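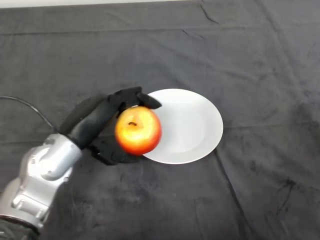 ## Kerkia Tischtuch, dunkelgrau

Tischtücher in Dunkelgrau werden gern als »pflegeleicht« verkauft. Wir waren da skeptisch und sind es teilweise geblieben. Obst und weißes Geschirr kommen auf dem Stoff gut zur Geltung, ein rot-gelber Apfel neben einem runden weißen Teller braucht keine weitere Dekoration. Krümel und Mehl sieht man allerdings genauso deutlich. Wer mit Kindern frühstückt, sollte sich das überlegen.

Der Hersteller Praner verspricht Farbechtheit für bis zu 100 Wäschen. Geprüft haben wir 47, danach war das Tuch an den Falzkanten etwas heller. Ob das stört, hängt vom Licht im Esszimmer ab.

**Angaben**

- Farbe: Dunkelgrau, einfarbig
- Gewebe: Baumwolle mit Polyesteranteil
- Lieferumfang: 2 Tücher, ohne Servietten
- Waschen: 40 Grad, ohne Weichspüler
- Trockner: laut Etikett erlaubt, wir raten ab

»Fleckabweisend« steht auf der Packung, gilt aber nur für Wasser und dünnen Saft. Rotwein und Öl ziehen ein. Den passenden Fleckenstift von Wuyts führen wir nicht mehr, der Nutzen war uns zu gering.

Teller und Obst gehören nicht zum Lieferumfang. Rückgabe ungewaschen und in der Originalverpackung.

Stand: November 2023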